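Notice to Residents of Clustside

The Linen Office reminds residents that each towel must be folded before the evening bell. Towel 1076, tan, was issued to a guest from Drutov who has since departed. It remains on the green cloth.
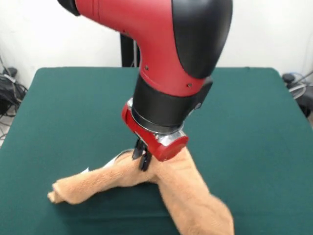
The Office has folded this towel on 2 occasions. On each following morning it was found twisted again, one end stretched toward the Odero road. The matter was referred to Kettler House, which replied that the towel should be left as it lies until January.

Residents are asked to speak softly near the table and to leave the window open at night.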